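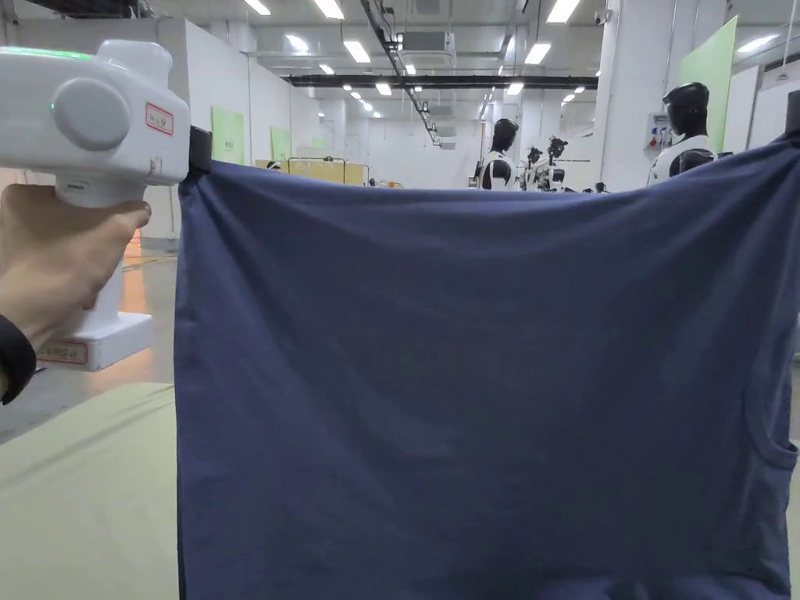 A navy top held up by its corners, with the humanoids standing farther back.

I fold maybe 30 shirts on a laundry night, half asleep, and I'm still better at it than anything I've seen with a motor. Cloth is just mean — grab one corner and the rest goes wherever it likes! 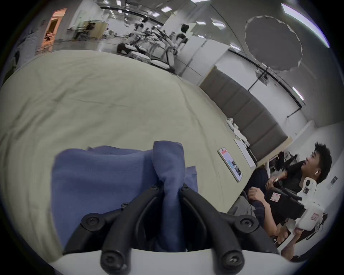 So would I buy a folding machine in the next 3 years? Nope. Give me one that can find a sleeve in a crumpled pile first, then we'll talk about fitted sheets. Moving boxes, sure, let them have it. My laundry stays with me for now.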